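Small wooden table, what finish do you use?

Forum: Furniture and Surfaces

larni_wood
Posted May 21, 2020
Hello all. I have a small wooden table, light color, the top is made from planks with seams between them. I bought it second hand in Larnilitz and the seller did not know what is on it. I think it is only a thin oil. I want to protect it before I use it every day for fruit and vegetables. I sanded one corner underneath with 400 paper and the dust was almost white, so maybe there is no varnish at all.
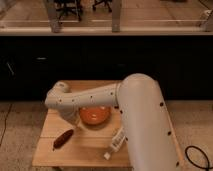

My question is if I should take hard wax oil or a water based varnish. The carpet in the room is light gray and I can not carry the table outside, so I prefer something that does not drip or smell for a week. The shop has Flunar 881, has anybody tried it?

bidby_bench
Varnish. With a bowl being pushed on it all day, oil will get dull rings. I did my hallway table with oil and was sorry after one summer.

tomato_hour
I do not agree with bidby_bench. Oil gets rings, yes, but you wipe new oil on the ring and it is gone in one evening. With varnish you must sand the whole top again. And what does the bowl have underneath? If the foot is unglazed ceramic it will scratch any finish.

larni_wood
The bowl is orange and shiny, and the bottom is smooth, I checked with my finger. It stays near the middle most of the time. I can put felt under it, but I wash it often and the felt falls off.
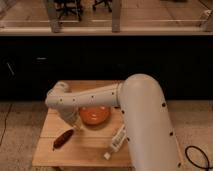 The seams worry me more. When I wipe the top with a damp cloth, the water goes into them and I don't know how to get it out. With varnish, will the seams crack open in winter when the heating is on? My old desk did this and it looked terrible.

bidby_bench
If the planks are glued well they move very little. Put three thin coats and go along the seams with a small brush first. Do not leave wet vegetables lying on it, with any finish.

suwannarat_home
Both answers are okay, but first do the water test. Put a few drops on the top and wait 6 minutes. If the wood gets dark there, it has almost no protection. If the drops stay round, there is old finish and your new oil will stay sticky on it. This happened to me last August and I had to scrape everything off.

About Flunar, I used it on a shelf. It is good but the smell is strong for two days.

larni_wood
Thank you, I did the test. Dark spots in the center, but round drops near the front edge, so somebody treated only a part of it?

tomato_hour
Or the center is worn from use. Sand all of it, 180 and then 400, and start from zero. Put an old sheet on the carpet first, the dust goes everywhere.

bidby_bench
Agree with the sanding. Still varnish for me.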